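Making up the guest bed, finally

10/18/22

I have been putting off the spare bed since the heat broke, and this week I ran out of excuses. Soledad Dvorak is coming to stay for 3 nights on her way back from Grondham, and she is the kind of guest who says "oh, don't go to any trouble" and then you lie awake knowing she noticed the lumpy pillow last time. (She did. She was very nice about it.)

So, bed day! I stripped the whole thing down to the pad and started over. The old duvet went into a bag for the shelter, the two sad throw pillows went with it, and then I stood there trying to remember what order I like to do things in, which you'd think I would know by now. I've been making beds since I was seven.

The white quilted pad stayed. I bought it two winters ago and it has been through the wash so many times the quilting has gone all soft, but it still stretches flat and I love how a plain white bed looks before you start piling things on. It does show every single crumb, though. I keep meaning to buy a lint roller just for that room.

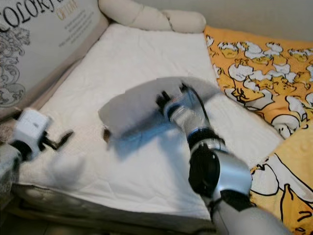

White pad, gray going on, and the cream bolster along the wall.

That bolster, by the way, is the best thing I have ever bought for a bed with no headboard. It's the long puffy kind in sections, and it just lies there against the wall so you can sit up and read without your head going cold. I wanted the Skakholm one for ages and it was $213, so I waited, and then a shop called Begay was closing out its bedding corner and I got mine for $70. It has picked up some creases but I think that suits it.

Then the pillow. I went back and forth on the pillow for longer than I want to admit. I have a drawer full of nice pillowcases, and I kept trying them, and every one made the bed look like it was waiting for somebody important. The gray pillow has a fuzzy sort of surface, almost like a sweater, and it's on the flat side, which Soledad likes. It still has its little white tag on the seam. I always say I'll snip those and then I can't find the small scissors.

I put it square in the middle for a while to see how it looked on all that white, then straight up against the bolster, then a bit crooked. Crooked won. A guest bed that's too neat makes me nervous, like I should ask before I sit down.
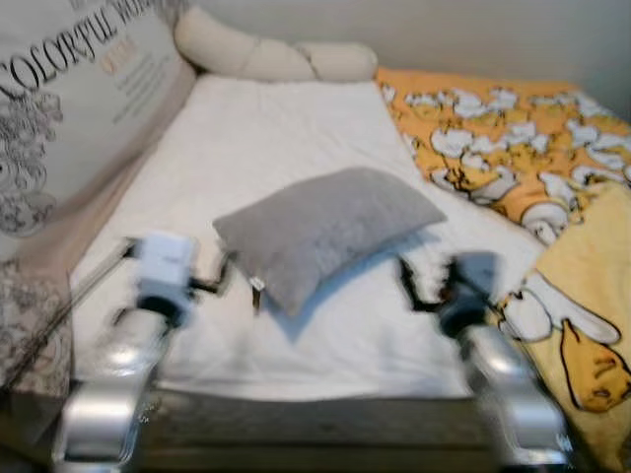
Min-kyu Yook wrote in after my last bedding post to say that one pillow is never enough for company, and that a second, firmer one should always be left where the guest can find it without asking. I think that's right, and I've put a firm one on the closet shelf with the spare towels. Min-kyu also says to sleep in your own guest bed for a night before anybody else does. I did that last December and found out the reading lamp buzzes, so I can recommend it.

I haven't fixed the lamp.

What's left is the blanket. I have a perfectly sensible wool one that my neighbor Yolanda Gallagher passed along to me when she moved, and it would look lovely, very calm, very grown-up. And then there's the orange one with the big black outlines, sort of a cartoon or maybe an animal print, that has been on every couch I've owned. It's loud. It doesn't match one thing in there. I tossed it over the side to see, and it slid halfway down to the tile, and I just liked it so much better than the wool. All that white and gray and cream needed somebody to make a little noise!

I haven't tucked it in and I don't think I will. It's an easy grab if you wake up chilly, and those tiles are no joke on bare feet in the morning, so I'm going to hunt for a small rug too. Zander has a washable one I've been circling for weeks, but the green is either perfect or awful and I can't tell from the website.
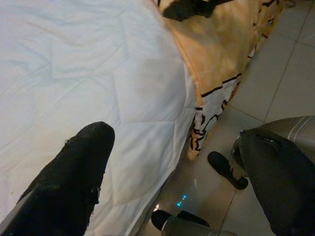

Still on my list before Soledad gets here

Wash the wool blanket anyway, in case she hates the orange.

Clear the bottom two drawers, which are full of wrapping paper and one boot.

Find the small scissors.

Ask Tobias if he still has that extra night table, the low one. If he's given it away I'll use the stool from the bathroom again and put a tray on it.

Buy the good coffee. She won't say anything if I don't, but I'll know.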